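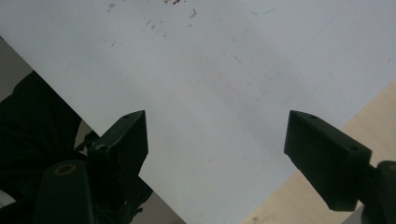

Attachment 1 – white sheet, reddish-brown specks near the top, faint bluish smudge toward the upper right

Ticket: Marks on white surface, cleaning kit does not remove them
Opened: May 8, 2023
Product: Plorkum surface cleaner, 15 oz bottle, with pads
Site: Metholm, second floor workroom
Status: Open

Original report
We bought the Plorkum kit for the white sheets in the workroom. The label says it lifts "everyday marks" in one pass. I have now done several passes and I still have a band of small reddish-brown specks and streaks, plus a bluish mark and some pale gray scuffs. I would like either a method that works or our money back. Please don't send me the link to the help page. I have read the help page.

Reply from Wikik support
Thank you for reaching out. Most marks of this kind are surface residue. Please apply the cleaner, wait 2 minutes, and wipe with the soft side of the pad. Could you also tell us what the specks are?

Customer
If I knew what they were I would have put it in the report. Could be dirt, could be something dried on. One person here says rust and another says coffee, and neither of them saw it happen. I don't see how the same cleaner is supposed to be right for both.

Did the 2 minutes. No change that I can find.

Reply from Wikik support
Understood. Is the surface coated or uncoated? Uncoated board can absorb liquid, and repeated wiping may spread a stain.

Customer
No idea. The sheets came from Pavliuk in November in a pack of 40 and the packing slip just says "white." I notice the warning about uncoated board comes after you told me to wet it again. It isn't on the bottle either – I checked both sides.

Reply from Wikik support
We apologize for the confusion. To check for a coating, place one drop of plain water on a corner and leave it. If it beads, the surface is coated. If it soaks in, stop using the cleaner and try a dry white eraser on the marks, working from the outside in.

Customer
Tried the drop on a spare from the same pack. It sat there for a bit and then went flat. Is that beading or soaking in? I'd call it neither.

Dry eraser, also on the spare: took off a pencil line and one gray scuff. That is the first thing in this ticket that has done what it was supposed to. I have not tried it on the specks yet, and I'm not going to until someone tells me it won't grind them in.

Reply from Wikik support
A slow flattening usually means a light coating. For specks, we suggest lifting any loose bits with low-tack tape before erasing. The bluish mark may be ink, and the kit is not rated for ink.

Customer
The front of the bottle says "100% of household marks." Ink is a household mark in my household.

I will try the tape on one end of the band and leave the rest alone so there is something to compare it with. Keep this open. Refund request stands.

Internal note
Label wording passed to product team. Refund form sent to customer, waiting for tape result.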